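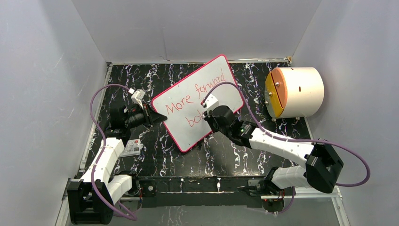
4.2 Shrinkage of flexible edge strip after sizing

Flexible edge strip leaves the sizing tank with part of the draw-down strain still locked in, and this strain is released when the strip is next warmed or left in store. The loss of length is small on a straight run but matters where the strip is closed into a loop, as the joint then opens or the corners pull inwards. A border that passes round rounded corners, like the pink-red one on the whiteboard in Figure 4, sets the geometry considered in this section: straight sides joined by short arcs, with the outer face of the strip in tension and the inner face in compression along each arc. The strip used in the trials was a plain U-section in plasticised PVC, hardness 70 Shore A, supplied as dry blend by Gondum and run on the single-screw line at Belledby. The die, the calibrator and the screw speed were kept the same throughout. Only the haul-off speed and the temperature of the first water tank were changed.

Samples were cut at the saw, marked with two gauge lines and laid on a talc-covered tray without restraint. One set was kept at room temperature and measured daily for 8 days. A second set was placed in an air oven at 40 °C for 18 hours, cooled on the tray and measured once. Length was read with a travelling microscope. Width across the legs of the U was taken with a flat-faced gauge at low contact force, as the soft legs close easily under a normal caliper. The oven treatment was chosen because it is well below the temperature at which the section begins to sag under its own weight, so that any change in shape can be put down to strain release alone.

Shrinkage rose with draw-down ratio in both sets. The cold tank gave the higher values at every haul-off speed. This agrees with the usual account, in which the skin is frozen while the core is still being drawn, and the core later pulls the skin back. With the warmer tank the skin and core set closer together in time and less strain was kept. The cost was a poorer surface: samples from the warm tank showed faint cross marks where the strip had touched the rollers, and these did not disappear in the oven.
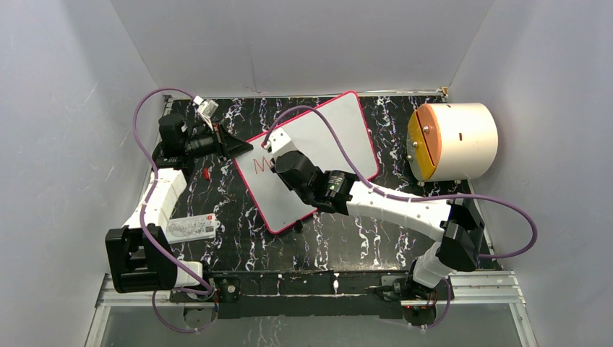 Vol. 18, No. 8, p. 40

The width of the U changed in the opposite sense to the length. As the strip shortened, the legs became slightly thicker and the mouth of the section narrowed. Narrowing of the mouth is helpful on a straight side, where it increases grip on the panel, but on an arc it adds to the bending stress at the root of the inner leg. Samples wound round a mandrel before the oven treatment kept their curve better than samples wound after it, and the difference was greatest for the cold tank. It follows that strip meant for tight corners should be wound while some strain remains, provided that the ends are not joined until the strip has been allowed to settle.

This website uses cookies to remember your reading preferences. Accept all | Manage settings

Two limits of the work should be noted. The talc tray removes most of the friction but does not remove it entirely, and long samples may have been held back at their centres. Also, the plasticiser content was not checked after the oven stage, so a small part of the measured change may be due to loss of plasticiser. Lorcan Mac Carthaigh repeated the oven series with samples sealed in foil on the Flastau rig, and his readings are given with those of the open samples in Section 4.3.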